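Foro > Profesionales > Terapia manual y nutrición

Tema: Lista de espera para la consulta de suelo pélvico, ¿cómo lo hacéis?

fisio_cernwood
Registrada en enero. Mensajes: 51

¡Hola a todos! Os cuento, que llevo semanas dándole vueltas. En Cernwood somos tres fisios y una matrona, y desde que abrimos el grupo de suelo pélvico posparto tenemos una demanda que no esperábamos para nada. Estoy encantada, de verdad, da gusto ver que las mujeres piden esto sin vergüenza – pero la agenda se nos ha ido de las manos.

Ahora mismo hacemos valoración individual de una hora, luego siete sesiones en grupo y una revisión final. La duda es si meter la valoración antes o después de la primera clase. Mi compañera Karabo Shezi defiende que antes, siempre, y que sin exploración nadie se pone a hacer hipopresivos ni nada parecido. Yo pienso que una primera clase de respiración y postura la puede hacer cualquiera. 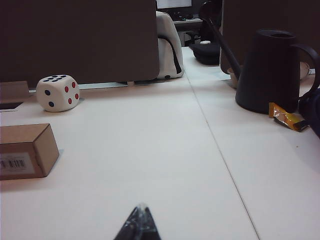

Además, muchas se apuntan y si la valoración tarda un mes se desinflan. Con la clase de bienvenida ya conocen al grupo, preguntan mil cosas (¡mil!) y llegan a la camilla mucho más relajadas. ¿Alguien lo tiene montado así?

marek_k
Mensajes: 208

Yo estoy con tu compañera. Valoración primero. He visto diástasis importantes y algún prolapso que la paciente ni sospechaba, y ponerla a hacer cosas en grupo me parece arriesgado aunque sea «solo respirar». Respirar mal también empuja hacia abajo.

Marek Kolář

tzuhsuan

Pues nosotros lo hacemos como dice fisio_cernwood y estamos contentísimos. Sesión abierta cada quince días, con cuestionario previo por escrito: tipo de parto, pérdidas, sensación de peso, dolor en relaciones. Si alguna marca sensación de peso, pasa directa a individual. Las demás entran. Nada de abdominales, nada de saltos, todo tumbadas de lado o sentadas en la pelota.

fisio_cernwood

¡Me encanta lo del cuestionario! ¿Lo pasáis en papel o por correo? Aquí la mitad no contesta los correos, y lo entiendo perfectamente, con un bebé de dos meses yo tampoco abría nada.

tzuhsuan

En papel, en la sala, diez minutos antes. Y lo repasa una de nosotras con cada una. Te lo paso por privado si quieres.

marek_k

Un cuestionario no sustituye un tacto. Hay mujeres sin ningún síntoma y con un suelo que no contrae nada. Lo digo sin ánimo de discutir, pero me preocupa que se venda el grupo como si fuera tratamiento.

MiyukiY

Entro de lado, soy matrona. Marek, en parte tienes razón, pero en mi zona la alternativa a la clase abierta es que no las vea nadie hasta que el niño anda. Prefiero mil veces que vengan, aprendan a toser sin empujar y a levantarse de la cama de lado, y que luego pasen por consulta. ¡Solo con eso ya notan cambios!

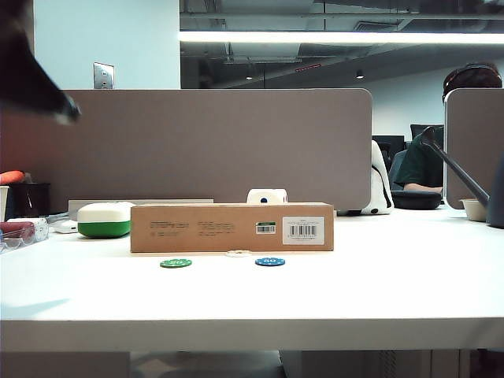
Lo que sí haría es cambiarle el nombre. Nosotras la llamamos «charla con movimiento», y en la hoja pone bien claro que después toca exploración individual. Desde entonces casi todas piden cita antes de irse.

fisio_cernwood

Miyuki, «charla con movimiento» te lo copio ya mismo, qué buena idea.

marek_k

Con ese nombre y esa hoja me quedo más tranquilo. Sigo prefiriendo lo mío, que conste.

k_venter

¿Y con las cesáreas qué hacéis? Yo no las meto en grupo hasta haber visto la cicatriz, me da igual cómo se llame la clase.

MiyukiY

Igual que tú. Cicatriz vista y tocada, y a partir de ahí lo que necesiten. Es la única excepción que no negociamos.

fisio_cernwood

Apuntado, cesáreas primero a camilla. Esta tarde se lo enseño a Karabo, que me va a decir que ya me lo había dicho ella – y bueno, un poco sí. tzuhsuan, mándame el cuestionario cuando puedas, ¡mil gracias!

tzuhsuan

Enviado. La última pregunta, la del estreñimiento, ponla más arriba, que es la que más se dejan en blanco.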